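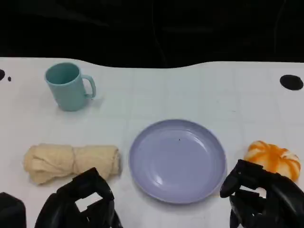
Food & Home

Magazine > Food > Slow Kitchen

September, by our kitchen correspondent

The soup that waits for you

In Emolmont the shops close early, and people there cook with what is already in the cupboard. I learned this in my first winter in the town, when I came home hungry and found only dried beans, two onions and the end of a loaf. My neighbour across the stairs told me to make daza. I did not know the word. She laughed and wrote it on the back of an envelope, together with the recipe, which had only four lines.

Daza is a bean soup thickened with old bread. Every house in the valley makes it a little differently. In Skostusari, higher up the road, they put in smoked paprika and no tomato at all. In Emolmont they would call this a mistake. I have eaten both and I keep quiet.

The beans must be soaked overnight in plenty of cold water. The next day you fry the onions slowly in oil for 15 minutes, until they are soft and yellow, and then you add garlic, a spoon of tomato paste and the drained beans. Cover with fresh water, boil it hard for ten minutes, then let it simmer for 60 minutes more. Old beans can need longer. Salt comes at the end, and also the bread, torn by hand into small pieces. It should disappear into the soup.

At Jastitach, the small restaurant beside the bus station, daza has been on the menu for 13 years. The cook there adds a spoon of vinegar to every bowl just before it leaves the kitchen. I tried this at home and now I cannot eat it without. They also serve it with raw onion, cut very thin, and this I still leave on the side of the plate.

The soup is better on the second day, when it becomes so thick that the spoon almost stands. Warm it gently with a little water and stir often, for the bread likes to stick to the bottom. My neighbour fries what is left on the third day in a pan, like a pancake, and eats it with a pickled pepper.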